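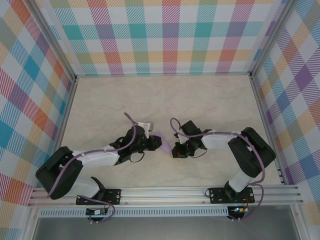 Photo: B. Karpenko, folding cell, Hurncombe workshop

8/5/23

Cloth handover, left arm to right arm. Written by me (Bohdan) for the shared notebook. Tymofii, please correct where my memory of the morning is wrong.

What we wanted to know today: can the pair take a small cloth from one side, pass it across the middle and lay it flat, at a speed that is useful for the folding room. The people there now do this by hand, with napkins and polishing cloths for the Pluvport hotels. One order is 2000 pieces, and two persons stand at the table for most of a shift.

We used the thin purple cloth again. It is the worst one for us. When the left gripper holds it by one side, the rest pulls itself into a narrow triangle and the right gripper must find the tip. With the thick cotton the shape stays more open and the right arm has more to catch. I would like to continue with the thin one all the same. If we tune only on the cotton we will be surprised later.

Morning set. The left arm picked well. The right arm came in too low and closed under the tip on many tries. Tymofii moved the approach point up a little and it was better, but then the gripper touched the cloth before closing and pushed it away. We put it back halfway between the two values. The new value is in the settings file with my initials. The old one is kept in a comment, do not delete it please.

I also made the right wrist slower in the last part of the movement. The cycle becomes longer. I do not mind this for the moment.

Cables. The lavender ones go in a wide arc over each gripper and back along the forearm. I looked at them at full reach and they do not pull. On the left side I want one more tie close to the black housing, it moves more than I like when the arm turns back. The thin black wire under each wrist should be looked at every time before start. Small boards under the mounting plates are still hanging without a cover. To do: cover, before somebody from the folding room comes to try the cell, and they will come next week.

Wallpaper. Kovalchuk asked again on the phone why we have tartan on the walls and could it be plain white for visitors. I said that it stays until the camera tests are complete. If we change the walls now we cannot compare with the earlier runs.

After lunch I went to the folding room and stayed for one hour at the table. I should have done it months ago. Some things I wrote down there:

They do not only fold. While the cloth passes between the hands they feel if it is damp, they see a stain or an open seam, and they throw it in the second basket without stopping. This is not in our task description at all. If the arms do the folding, who does the looking? Either the person puts each cloth in front of the arm and checks it at this moment, or we have a check at the end, when it is already folded and must be opened again. The first is better for quality, but then we have made a job where a person feeds a machine all day. The women at the table said this to me before I said it myself.

They asked if there will be fewer places. I answered what I know from the Zesuvano plan: the same number until December, and then it will be discussed. I did not like to give this answer. I have asked Kovalchuk to come and say it directly, with the reasons, and not to leave it to us from the workshop.

They also have sore wrists and shoulders, nearly everybody at that table. One of them said that she would give away the small napkins tomorrow and keep the big tablecloths, because with the tablecloths you work in a pair and you can talk. This is a useful remark and I think we should take it seriously. The small pieces are also the only size that our arms can reach for, so maybe here the wishes of both sides go together.

Noise was another question. They have a radio on the shelf and want to hear it. I will measure the cell with both arms moving and give them the number.

Talked with Tymofii about this at the end of the day. His opinion is that we should have one person from the table with us two mornings a week, paid in the normal way, and that this person decides what counts as a good fold. At present I decide, and I have never folded for a hotel. I agree. He will write the request, I will sign also.

Afternoon set, short. With the new approach height we had 5 clean handovers one after another, then a miss, then I stopped, as the left gripper had begun to lose its grip at the edge. I think the finger pads are worn. The run counter was at 1155 when I switched off and these are still the first pads. Tymofii has ordered new ones and we should write on the box the counter value when they are changed.

Open points:
– cover for the boards under the plates (me)
– extra tie on the left cable (me)
– new pads on both grippers, not only on the left (Tymofii)
– request for the two mornings (Tymofii, me)
– ask the folding room for a bag of rejected cloths, with stains and open seams, so that we can begin to look at the checking problem
– noise measurement, when the pads are in

The settings are saved and the power is off. Please do not move the rail – I measured the distance between the plates today and I do not want to do it again.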